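Re: Executive MBA – who signs off the module changes?
October 2018

Tobiloba Okeke wrote:
> Do we still need a full proposal if only the assessment
> is changing? My supply chain module would go from an
> exam to a 2,000-word report.

No, a change of assessment goes on the short form. You need the full proposal only if the credits or the learning outcomes change. Send the form to the Lawal office by the 11th and it will be on the list for the next meeting. 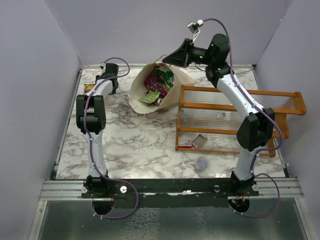

Word limits are a separate point. The Cullent handbook still says 500 words for a reflective piece and 30 percent for its weight, so keep to both until the new edition comes out in April. If your report covers automation, please say in the brief whether students should cost a single arm or a station with two robot arms on one bar, as the marks got tangled over this last year. The Dinden case can stay as it is – the license covers us.

Recent threads
Room bookings, Arovel building
External examiner reports
Part-time start dates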